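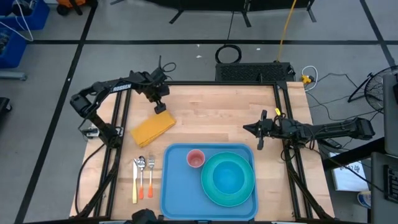 3. Home jam making and the setting problem

3.1 Households and sites

The study followed families who pick fruit and preserve it at home. Households were recruited in four farming districts, Benier, Jitora, Cusi and Visik, where pick-your-own fields open to the public each summer. A household could take part if it had made jam in at least 2 earlier seasons and if at least one child under 12 went along on the picking trip. Both conditions were set before recruitment began. The first keeps beginners' errors out of the results, and the second reflects our interest in how picking with children shapes the fruit that reaches the kitchen.

Spring was cold in all four districts. In Benier and Visik, night frosts continued through March, and the first ripe berries came later than growers had expected. Cusi lies lower and was less affected. Families in Jitora picked currants as well as strawberries, and their currant batches are left out of the tables in this section.

3.2 Picking and sorting

Each family was asked to pick as it normally would. No instructions were given on ripeness, time of day or size of berry. On returning home, the adult in charge of the jam set aside a 200 gram sample before any fruit was washed or hulled. The sample was sorted into underripe, ripe and overripe berries using a printed color card, and the share of each was written in the kitchen diary.

Children's fruit was kept apart from adults' fruit where the family could manage it. Many could not. Containers were shared, tipped together in the car, or partly eaten before they reached home, and the diaries are frank on this point. We therefore report the mixed samples as a separate group and do not try to divide them afterward. 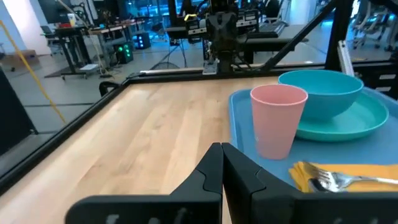

Reading time: 8 minutes

3.3 Cooking and the test for set

Families used their own recipes. The diary asked for the weight of fruit, the weight of sugar, any added lemon juice or pectin, and the length of the boil. Set was judged in two ways. The first was the cold plate test, in which a spoonful of jam is chilled and pushed with a finger to see whether the surface wrinkles. The second was a tilt test on the sealed jar, carried out the next day. Where the two tests disagreed, the tilt test was used for the tables.

Figure 3. Steps from field to jar, with the points at which diary entries were made.

As Figure 3 shows, most entries fall between sorting and the end of the boil. This is the busiest part of the work, and gaps in the diaries are most common there. Missing boil times were left blank.

3.4 Results for set

Batches with a fair share of underripe fruit set more often than batches made from fully ripe berries alone. This agrees with long-standing kitchen advice, since pectin declines as the fruit ripens. The effect was clearest in Benier and weakest in Cusi, where nearly all families added pectin from a packet. Mixed samples behaved much like children's samples – both held more pale and green-shouldered berries than the adults' fruit did.

Batch size also mattered. Families that doubled a recipe reported longer boils and a darker jam, and several described the result as closer to syrup. Whether this comes from the width of the pan or from uneven stirring cannot be settled with diary records. Section 4 returns to the question using the jars that families in Visik agreed to send us for testing.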